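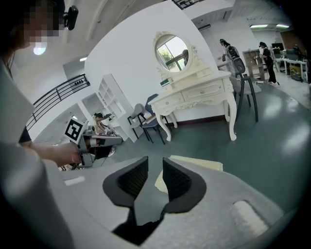 Vanity table, room 2: a thread on moving and refitting a mirror-back dressing table

1/ Work notes from this week. The piece is a white vanity with cabriole legs, two drawers and a round mirror on the back. Scrollwork along the apron, more carving on top of the mirror frame. It has to be cleaned, tightened and set in its final spot before the rest of the bedroom furniture arrives.

2/ Inventory tag is 1131. I write the tag number on blue tape and stick it inside the left drawer, on the back panel. Tape on a painted top can lift the finish after a few days in a warm room.

3/ Drawers first. Both come out before the table moves at all. Mark them L and R on the underside in pencil. They look interchangeable and they are not – the right one binds badly on the left runners.

4/ Runners: vacuum, dry cloth, then paraffin wax rubbed along the contact strip. No spray lubricant. It soaks into bare wood and collects dust.

5/ Knobs. Small and round, one machine screw each from inside the drawer front. Three were loose. Snug by hand, then an eighth of a turn with the screwdriver. If the screw bottoms out and the knob still spins, add a thin washer on the inside face.

6/ Mirror. Two uprights, four bolts, all reached from behind. Shayne Tipoki held the frame while I took out the lower pair. Hold it by the sides and never by the carving at the top, which on this one is a separate applied piece held with glue and two pins.

7/ Question from Zawadi Wanyama: can you move it with the mirror on? Across a room, yes, with two people and the drawers out. Through a doorway, no. The frame stands well above the table and the top edge will find the door casing.

8/ Legs. A cabriole leg is strong straight down and weak sideways. Dragging loads it sideways at the knee. Lift from the rails under the case, set down level, all four feet together.

9/ The floor in there is a glossy gray-green coating. It shows every scuff. Felt pads on all four feet, 20 mm diameter, trimmed so they don't stick out past the toe. Clean the foot with alcohol and let it dry before the adhesive goes on. Replace when they compress.

10/ Position. I set the back edge 100 mm off the wall. That clears the baseboard and leaves room to get a wrench on the mirror bolts without pulling the whole table out again.

11/ The mirror picks up the window: dark bars, green leaves outside. Good for whoever sits there. Bad for checking the glass, because streaks disappear against foliage. Hang a plain sheet opposite while you clean and take it down when you finish.

12/ Glass cleaner goes on the cloth. Liquid sprayed on the mirror runs to the bottom of the frame, gets behind the edge and starts eating the silvering.

13/ Scrollwork: soft one-inch natural brush in one hand, vacuum nozzle in the other, nozzle never touching the paint. Damp cotton swab for the recesses. Total time on the apron was 31 minutes, longer than the rest of the case put together.

14/ Paint. Two small chips on the back left foot. I matched them with Trevum satin white, slightly too cool in daylight, fine at floor level. Marama Rutherford wants a warmer mix for anything above the knee, so the rail gets done separately.

15/ Level check after the pads went on: front to back good, left to right off by a hair. One layer of card under the right rear pad fixed it. Recheck with the drawers in. The right drawer stopped drifting open after that.

16/ Still open: top right mirror bolt has a worn thread. Rhys Pirihi is looking for a matching insert. Until it's in, the bolt is finger tight with a lock washer, and the table stays where it is.

17/ Next up is the stool, if the fabric comes. Separate thread.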